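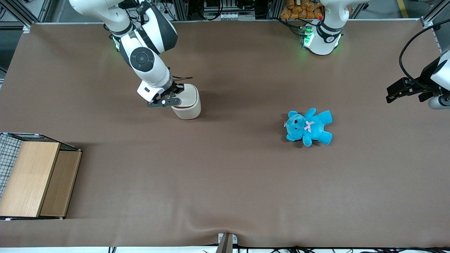

Small things for the Vollmont table

Vollmont has one big table, and most of what we look after ends up on it sooner or later. This page covers the small items from the October sort: cups, soft toys and the boxes they go back into. Larger furniture has its own page under Vineck.

The brown cover stays on the table all year. It is plain, it hides marks well and small things are easy to find on it. We took it off once, in April, to mend a corner.

The turquoise bear is one of the soft toys from the Padilla shelf. It has a pink bow at the neck, and the bow should stay on. Please don't retie it if it comes undone – put the bear in the mending bag and someone will sew it.

The cream cup goes with the bear for now. Cups are listed singly, as the sets were split up long ago. Seven are still in use and six are kept back at Skusen as spares.

The box with the wire mesh and the light wooden front stays at the edge of the table. Toys go in first and cups last, on top, where they don't get leaned on.

A pale cup on its side, with the wood some way off. Cups can be left lying like this while the table is being sorted, but they should be stood up again before the list is signed off. If there is lettering on a cup, copy it into the notes column.

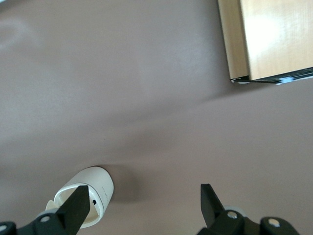 Trygve Rønning wrote to say that the spares at Skusen are on the lower shelf now, behind the tablecloths, and that the old list still has them upstairs. He would also like the bears entered by colour, as the numbers have come off most of the labels.

The list was changed on 24th October. Bears are now under colour, cups under number as before.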